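Washing and Storing Microfiber Cloths

Wash microfiber separately from cotton. Cotton sheds lint, and the split fibers hold it through the rinse. Set the water no higher than 128 °F and use half the usual dose of liquid detergent. Leave out fabric softener and dryer sheets; both coat the fibers and reduce pickup.

Dry on low heat or on a line. Discard a cloth when the edge stitching opens or the pile feels hard. Assign one color per room and keep a spare set of 12 folded in a drawer.

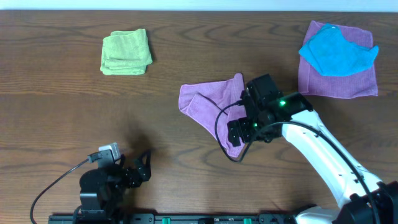
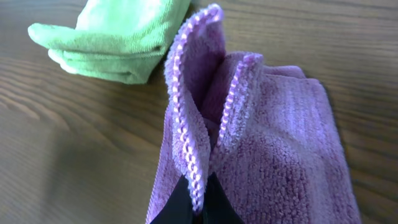

Can a cloth that has been washed with softener be recovered?

In most cases it can. Soak it in warm water with a little detergent for 17 minutes, rinse twice, and wash again without softener. Repeat once if water still beads on the surface.

Ruth Bickerstaff, updated April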